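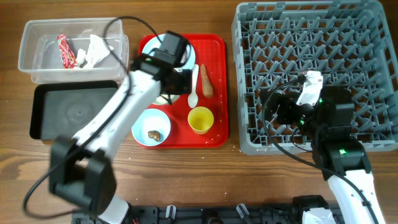 Clearing the red tray with two arms. The plate is under the left gripper and the dish rack has no dishes in it.

Table rules in pictures

This gallery belongs to the working rules for the table cell at Pritwood. Nhung La wrote the first version in December, and we have changed it 2 times after comments from Soltani. The rules are short, so that everyone can read them before a shift. Please read the text under each picture also, and do not only look.

Rule 14: Keep the cables in view
Before the start, follow each cable with your eyes from the gripper down to the base. The clips on the base plate must be closed. A cable may pass over a tray, but it must not lie under one. If you are not sure, press stop and ask — it costs one minute.

Rule 15: Loose food is counted as a fault
Rice grains on the red tray and on the wood, beside the plate, the bowls and the spoon. Write "spill" in the log and finish the task. Do not put your hand between the fingers to pick up a grain. Cleaning is done after the stop, with both arms parked.
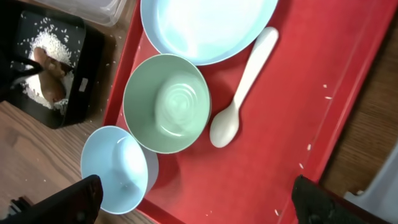 Questions and corrections

The full text is in document 3092, section 3. Paper copies are on the shelf at Rernimska, room 154. If you find a mistake in the rules or in my English, please tell Nhung La. We read all comments together on Thursday, and the new version replaces the old one the same day.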